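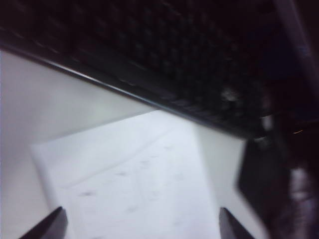

The budget was 54 thousand pounds and the form had to be in by five o'clock.

Cadi Wynne had the form open on one side of her screen and the two quotes on the other. Dralmont wanted the whole of the 54 for one arm, fitted, with a year's cover. Kuvura would do an arm for a good deal less, but the gripper, the mounting plate and the software were all on separate lines, and the last page of the quote said that training would be priced on request.

"On request means they haven't decided how much they dislike you yet," said Anayeli Villaseñor. She was eating a cheese roll over the keyboard of the other computer.

"We're a good customer."

"We bought a conveyor off them in the spring and argued about the bolts."

Cutlow packed spare parts for boilers. Small bags went into small boxes, a printed sheet went in on top, and the box went down the line to be taped. The sheet was the trouble. It was a single piece of paper with the fitting instructions on it, and people put in two, or left it out, or put in the one for a different valve. Rosales, who took more than half of what Cutlow packed, had sent back 80 boxes in November with a letter. The letter was polite. It said they would be reviewing their arrangements.

So there was to be a robot for the sheets. Head office had agreed to that much over the telephone and then asked for it on the form.

Box four of the form was headed Expected Benefit to the Business. Cadi had written "fewer returns" and then sat looking at it.

"How many sheets does a person do in an hour?" she asked.

"Who's the person?"

"An average person."

"600, if you don't talk to them. I did it for two years. You get a knack. You push the top one with your thumb so it bends, and you get the air under it."

"And the Dralmont one?"

Anayeli wiped her hands and pulled the quote towards her. She read slowly, with a finger under the line, the way she read everything that came with a price on it. "It says up to 600."

"So the same."

"Up to the same."

Cadi typed 600 into box four and took it out again.

They went down to the floor at half past two, when the shift was on its break. Anayeli took a stack of sheets from the bench and put them in front of Cadi.

"Shut your eyes and pick one up," she said. "Two fingers. No thumb tricks."

Cadi tried it. The first time she got nothing, and the second time she got four. The third time she pinched the top sheet in the middle, and it came up with a crease across it.

"Rosales won't mind a crease," Anayeli said. "They'll mind four."

"Dralmont do a suction head."

"Is it in the price?"

It was not in the price. It was on page nine, under Options, next to a stand for the control box and a set of guards that Cadi had thought you were obliged to have anyway. She sat down on an upturned crate and added it all up on the back of the quote. With the suction head and the guards it came to more than they had. She added it up again from the bottom and got the same answer.

"Then there's the compressor," said Anayeli. "For the air. Ours is full up with the tape machines. It trips if you start both together."

"You might have said that last week."

"Last week you were buying a forklift."

The shift came back in. The radio went on, and the line started up. Cadi watched the woman at the end bench take a sheet, bend it, drop it in and reach for the next, while telling the man beside her something about her sister's kitchen.

Back upstairs she rang Kuvura and asked whether they would lend an arm before anyone bought one. They put her on hold for some time. Then a young man said they could do 30 days for a fee, and the fee would come off the price if Cutlow went ahead. He said it would be as well to send him a box of the sheets, the real ones, in all the sizes.

"With the wrong ones mixed in?" Cadi asked.

He said yes, if that was what happened.

She wrote it down. Then she started the form again. In box two she put "hire, trial period", and in box three she put the fee, and a new compressor, and the guards. In box four she put that Cutlow did not yet know what the benefit was and would be able to say at the end of the trial.

Anayeli read it over her shoulder.

"They'll send that back," she said.

"They might."

"Put in a line for paper. We'll get through a lot of paper."

Cadi put in a line for paper and sent the form at ten to five. Then she went to find a box big enough for the sheets.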